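Zurkden picking cell: pre-session check, with comments
Site: Plurnbridge, ground floor
Checked by: Hollis Calloway
Countersigned: Trinity Ostrowski
Session: Tuesday, 8.40 start, target 257 grasp attempts

Before power

1. Emergency stop pressed, released, pressed again. OK.
Comment: The button by the door also works, as the whole of Dernley found out in April. Please lean on something else.

2. Floor clear where people walk. Pass with comment.
Comment: Walkway fine. The cables behind the bench have been on this list for 12 checks running and I have grown quite fond of them. T.O. has not. Action: T.O. to order cable covers.

3. Bin clamped and does not shift when pushed by hand. OK.
Comment: Pushed it with some feeling. Check again at the halfway break, as a bin that creeps a little spoils every position recorded after it.

4. Cables and air lines on the arm free to move through a full wrist turn. OK at slow speed.
Comment: Turned both ways. Stop at once if a loop catches on the bin wall. Do not "see if it frees itself".
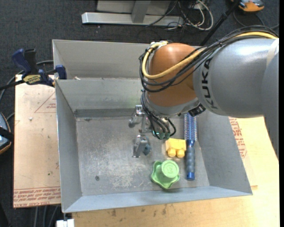
Objects and bin

5. Objects match the session list. OK.
Comment: Yellow block with studs, light green thing with the wavy edge, blue hairbrush. The list calls the green one "misc. green", which is Mahmoud set naming at its finest. I have left it alone because 63 earlier sessions use the same name and the labels have to agree.

6. Objects laid out afresh. OK.
Comment: Tip them in. Do not arrange them. The last operator set everything out like cutlery, and the model became very good at laying tables and hopeless at anything else.

7. Bin floor free of anything that isn't on the list. Pass with comment.
Comment: The scratches stay. Scraps come out before the first attempt, including small ones up by the back panel.

Recording

8. Disk space for the full session. OK.

9. Failed grasps being saved as well as good ones. FAIL, then OK.
Comment: Somebody had ticked "keep successes only" again. Of the last 772 attempts we kept a flattering selection. Misses are half the point. Setting now locked, and T.O. has the password.

10. Operator marks each result before the next attempt starts. OK.
Comment: A grip that drops the brush over the bin is a miss, however good it looked on the way up.

Outcome: fit to run, item 2 carried over. Next check before the afternoon session, same form, and in ink this time please.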